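# Kodora Laundry Arm: What It Can Do Today

The Kodora is a bench-mounted arm for sorting and handling laundry. It comes from Drundine and is sold to small wash-and-fold shops and to labs. We get asked most often whether it can replace a person at the folding table. It can't yet. It can take over part of the job.

## Handling fabric

Picking one item out of a mixed pile is the hard part. Cloth has no fixed shape, and two pieces lying together can look like one. The Kodora looks for a change in color or print, moves its fingers to that line, and closes on whichever piece it has been told to take. Strong contrast helps a lot, such as a plain blue cloth against a fan-print fabric. White on white is still slow, and the arm may ask for help. 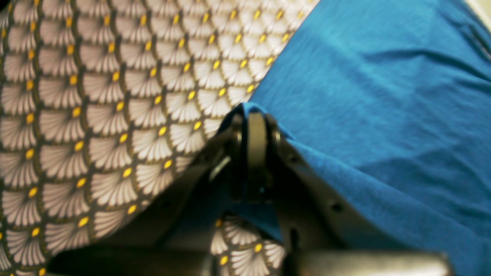 ## What it does well

- Separating towels, T-shirts and pillowcases by color
- Moving single items from a pile to a bin
- Folding flat, square pieces in half, 2 passes per piece

## What still needs a person

- Fitted sheets
- Buttons, hooks and drawstrings
- Socks, which it can pick up but not pair
- Anything inside out

## Specifications

- Maximum item weight: 500 g
- Fingers: 2, with replaceable pads
- Power: standard wall outlet
- Warranty: 2 years, pads not included

## Trying one out

The Leckie showroom runs the arm on customers' own laundry. Bring a mixed load, including items you expect it to fail on. Vasiliki Fragkou handles bookings and can quote for the Prandasitz bench mount, sold separately.

Page updated December 12, 2020.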